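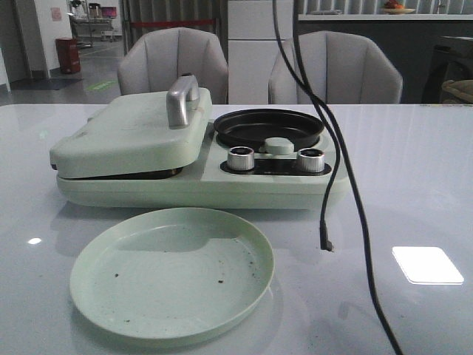

From: Rasa Zariņš
To: Plandthorpe Automation List
Date: 21 May 2023
Subject: Re: Plikine open day at Menbridge, anyone going?

I went, so I'll answer the message from last week and add the rest of my notes. I've cut the parts about parking and lunch. There was parking and there was no lunch.

> I saw that Plikine is opening the Menbridge site to visitors
> and showing the Brito arm on kitchen tasks. I can't get there
> but I'd like to hear from anyone who does. We have a small
> teaching kitchen and I've been asked to look at whether an
> arm could be used in it for demos. I don't need a sales
> summary, they've already sent me one. What I want to know is
> what it does when it goes wrong, how long things take, and
> how much of the setup is special.

The setup first. The cooking table is on the main floor, past the curtain, and you can stand behind a belt barrier and watch from fairly close. They were using a household countertop cooker, the kind with a lidded grill on one side and a small round pan on the other. I asked if it had been changed in any way and was told no, they bought it and plugged it in. The plates come out the same as they would at home. The table has a very glossy white top, and I asked about that too, as the ceiling lights reflect in it quite strongly. The woman running the session said they had trouble with glare early on and ended up recording more data with the lights at different levels.

There are two views in use. One camera looks at the whole table and the other is on the wrist. They had both on a monitor for part of the session, and I found the wrist view much more useful for understanding what the arm was about to do. If you set up something for students I would put that view on a big screen. From behind the barrier you mostly see the back of the arm.

The talk before the session was short. Everything the arm does on that table was learned from people driving it by hand. They have 2,000 recorded runs for the sandwich work and a smaller set for the pan. They did not give a number for the pan, and I should have asked.

> Can it tell when something in the pan is done? 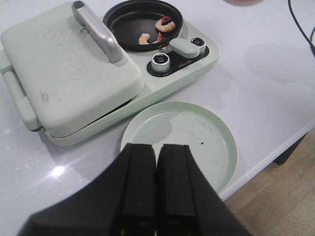
Does the arm decide when the food comes out?

A person decides, at least for now. The cooking time is set by the operator before the run starts, and the arm waits for a signal to go on to the next step. They are working on having it judge by color from the wrist camera, but it was not part of what was shown, and I was told not to expect it this year. The knobs are also set by hand.

That was a disappointment to a couple of people standing near me, but for your purposes I don't think it matters much. You would want an instructor setting the heat anyway.

> How does it do with soft things? Every arm I've seen up close
> either drops the food or flattens it.

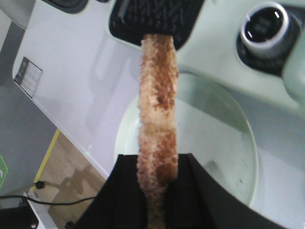 Soft food was the part I had the most doubts about before I went, and I stayed for two extra sessions to watch it. The arm closes slowly and stops early. It will often let go and take a second hold if the first one is off center, and this adds a good deal of time but I only saw one thing dropped. The dark pad at the top of the close view has a fine raised crosshatch on it, and that texture is what I'd look at first if I were building something similar. I asked if it could be bought separately. They said they would sell pads to people who already have a Brito and would think about it for others, so I left my address.

Cleaning is the other side of it. Crumbs work their way into a pattern like that, and they take the pads off and wash them at the end of each day. Between sessions somebody went over them with a damp brush. It took a couple of minutes. I don't know how this would go over with a food safety inspector, and the staff said plainly that nothing made on the table is eaten.

> What about lids and doors? That is where ours gave up.

The lid is the slowest step. It has to get the fingers to the handle, lift, follow the curve of the hinge all the way up, and then let go without pulling the whole cooker across the table. In the first session it let go too soon and the lid came back down. The operator stopped the run, reset, and started again. In the second and third sessions it went up on the first try. They gave us a figure from their own testing, which is 88 – sorry, I've just checked my sheet and I wrote that down against the wrong line. What I have clearly is that they test each step in batches of 100 tries, and that the lid is the step with the most failures. I'd write to them for the real table.

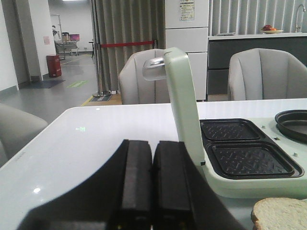
With the lid up there is more room to work than I had thought, and placing bread on the lower plates went well in all three sessions. Closing is easier than opening. It more or less pushes the lid over and lets the weight do the rest, then presses once.

On timing, I only used my watch, so take this as a visitor's number. The longest full run I saw, from the arm moving off its rest position to the sandwich on the plate, was 805 seconds, and a large share of that was waiting on the heat. A person would be done in half that. For a class I think you'd want to break it up, show the lid and the placing, and skip the waiting.

When it goes wrong, it goes wrong quietly. It doesn't speed up or swing. Mostly it stops a little above the thing it wants and makes small moves back and forth until the operator steps in. I counted that as the best news of the day, given you'll have students nearby. There is a stop button on the operator's side and a second one for whoever is closest to the table. I'd ask for a third if you have people on more than one side.

Things I asked and didn't get an answer to: price, what happens to support if Plikine changes the wrist camera, and whether the recorded runs can be reused with a different cooker. On the last one I was told "partly."

Turnout was around 100 over the day, going by the sign-in book when I left. Mornings were crowded and by mid-afternoon I had the barrier almost to myself, so if you go to the next one, go late. They're planning it for October. Registration was by e-mail this time and I assume it will be again.

> Also, did they say anything about loaning a unit to schools?

They do loan them, but with one of their own people attached for the first week, and you pay for that person's travel. Ask for the education sheet. There was a stack of them by the door and I only picked up one, but I can scan it if you want it. It has the floor space and power requirements on the back, and the table height, which is lower than the counters most of us have.

I have more notes on the pan work but they're in bad shape. I'll type them up if there's interest.

Rasa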